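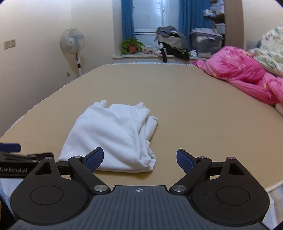 February, mid-afternoon, between rounds

Tindine paste, second go. Started after lunch, finished when the light went.

Background for whoever reads this next. The tub says Tindine "replaces a 4,000 stone" on plane irons and chisels. Arnen sent it along with the last order and have asked twice how we like it. My first note on it, a few pages back, says "seems good, nice shine." I wrote that and I would like to strike it out. Shine is what you get from any green or gray wax on leather. It says very little about the edge, and I had just changed the strop too, so I was testing two things and crediting one.

What I did this time. Took seven chisels from the Histedness job, all the same maker, all a bit sad from pine knots. Reground the bevels on the wheel, then the coarse stone until I could feel a burr all the way across. Split them up without thinking too hard: some went to the fine stone, some to Tindine on bare leather, and the last one got bare leather with nothing on it at all. Eight strokes a side on the leather. I wanted the plain leather one in there because the tub never mentions it, and I have a feeling that a fair amount of what people praise in a paste is the leather knocking the burr off.

Measured by pushing each edge down through a length of the same sewing thread, stretched over the kitchen scale, reading the scale at the moment the thread let go. It's crude. The thread tension isn't controlled except by my fingers, and I know which chisel I'm holding, which is a bigger problem than the thread.

Results, for what they're worth. The stone edges were lowest and closest together. The Tindine edges were all over the place, one of them as good as a stone edge and the worst needing 376 grams. Plain leather landed in the middle of the Tindine spread. If the paste were doing what the tub says, I'd expect to see daylight between it and plain leather, and I don't.

Before anyone quotes that at Arnen:

The bad Tindine edge may be my fault. Looked at it under the loupe and there's a bit of burr still hanging on at one corner, so I may have gone to leather too early. Redid that chisel from the coarse stone and it came out better, but I was trying harder the second time and I can't call that a fair repeat.

One chisel on plain leather is one chisel. It could be a better piece of steel than its brothers.

The strop leather is new and still quite soft. A soft strop rounds the edge over, and that would hurt the paste and the plain leather alike. Could explain why both look poor next to the stone.

Paring end grain pine afterward, I honestly could not tell the better Tindine edges from the stone ones. I could tell the bad one. That's the test that matters for our work, and it's also the easiest one to fool yourself with.

Also went looking for where the grit claim comes from. The leaflet has a chart with "sharpness" up the side and no units, and the line for Tindine goes up and stays up. The small print says "in-house testing at Nam," with no word on what steel, how many strokes, or what they cut. I don't think they're lying. I think somebody over there liked the shine too.

Then there's how long it lasts, which the chart shows as a flat line and I haven't touched. An edge that starts a bit worse and holds longer would be worth having. Plan is to chop the same mortise in the same scrap with one edge of each kind and put them back over the thread after. Needs someone else to hand me the chisels with the sides taped, otherwise I'll see what I want to see. With my current mood that would be the paste losing.

To do:
Tape and letter the handles.
Rig something to hold the thread at a fixed tension. A hanging weight would do.
Glue a strip of the old hard strop to a flat board and rerun the leather ones on that.
More than one on plain leather.
Don't reorder from Arnen until the mortise test is in. The tub we have is nearly full anyway.

Chisels are oiled and back in the roll, except the one with the corner burr, left out by the grinder.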